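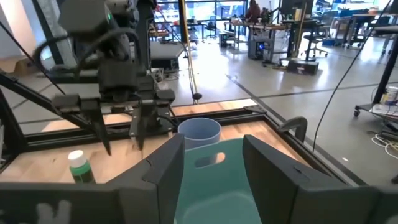

Student Projects / Storage and Household Design

Clearing a Shared Table: Bin Choice and Put-Away Errors for Small Plastic Containers

Ifeoma Odukoya, Berenice Bermúdez
Project advisor: Evanthia Karamanlidis
Submitted 2024-09-16

1. Background

Small containers make up most of what is left on the shared tables in the Bravton building at the end of a working session. Cups, dropper bottles and sample bottles are light, tip over easily and are similar in size. The usual way to clear them is to sweep everything into the nearest bin and sort it later. The later sorting is often skipped, and bins then hold a mix of items that belong in different places.

An earlier report in this course (Nwachukwu, unpublished) looked at labels on shelves and found that clearer labels had little effect on mixed bins. Ekaette Nwachukwu suggested that the errors were made at the table, before anyone reached the shelf. This project follows up on that suggestion. It asks whether the type of bin placed on the table changes how often an item is put in the wrong place.

2. Materials

Three bins were compared. All have an open top and fit on the table with room left for the items.

Bin A: translucent teal plastic, with an oval handle cutout near the top edge of the wall.
Bin B: opaque white plastic, no cutout, straight walls.
Bin C: opaque gray plastic with a divider fixed across the middle.

Bin A was already in use in the room. Bins B and C were ordered from Wemard for the project. We did not match wall thickness, and Bin C is heavier than the other two.

The items were plastic cups, including the light blue cup, and small bottles, including the green one with the white cap. Capped and uncapped bottles were treated as separate categories. Bottles were empty during all sessions. Items with a damaged rim or a cap that did not close were taken out of the set.

3. Room and table

All sessions took place at a table with a light wooden top bordered by black rails. The room is large and open, with a gray concrete floor, a row of tall windows at the back and a long workbench across the back. People work at desks in the same space during the day. The room was left in normal use, and we did not ask anyone to move.

Daylight from the windows changes the look of translucent plastic. With the light coming from behind the table, the contents of Bin A are easier to make out than under ceiling light alone. We wrote down whether the ceiling lights were on, but we had no light meter and treat this only as a note.

The starting layout was the same for every run. The bin stood near the front edge, with its handle side toward the person clearing. Cups stood behind the bin, open end up. Bottles stood to the left. Abimbola Iyamu reset the table between runs from a printed sheet.

4. Procedure

Nine students took part. Each cleared the table several times with each bin, in an order drawn by lot. The instruction read: "Put the cups in the bin. Leave capped bottles on the table. Put uncapped bottles on the shelf." No time limit was given.

One placement was one item released in its final position. An item picked up again before the end of the run was logged only at its last position. An error was any item found in a place that did not match the instruction. A cup lying on its side inside the bin was not an error, but was marked as tipped.

Logging was done by hand on a form adapted from the Surevberg storage sheet. Both authors logged separately and compared sheets after each session. Where the sheets differed, the placement was dropped.

5. Results

After dropped entries, 279 placements remained. Errors were least common with Bin A and most common with Bin B. Bin C fell between the two, but closer to Bin B than we expected from the divider.

The most frequent error with Bin B was a capped bottle put in with the cups. It tended to occur late in a run, when the bottle was the last item left near the bin. With Bin A the same error was seen, but participants often took the bottle back out before finishing. We take this to be an effect of seeing the contents through the wall, although the handle cutout also gives a partial view inside and the two features cannot be separated with this set of bins.

Errors with Bin C were of a different kind. Participants read the divider as an instruction and used the second half for bottles. Two participants asked what the second half was for. The written instruction did not mention it, and in hindsight it should have.

Tipped cups were more frequent in Bin B. Cups placed open end up stayed upright in Bin C because the half width held them.

6. Limitations

The bins differ in color, weight and shape as well as in transparency. A better comparison would use one bin shape in clear and opaque versions. The group was small, and all participants already knew the room and had used Bin A before. The layout sheet fixed the bottles on the left, and we did not test a mirrored layout. One left-handed participant reached across the bin for every bottle.

7. Recommendations

Keep a translucent bin on each shared table and store the opaque ones under the workbench. Place the bin with the handle toward the person clearing. Give capped bottles their own tray, since leaving them on the table is the part of the instruction most often missed. Do not use divided bins without a label on each half.

A follow-up is planned for February with matched bins from Oyewole, if the order is approved. The layout sheet and blank logging form are available from Abimbola Iyamu.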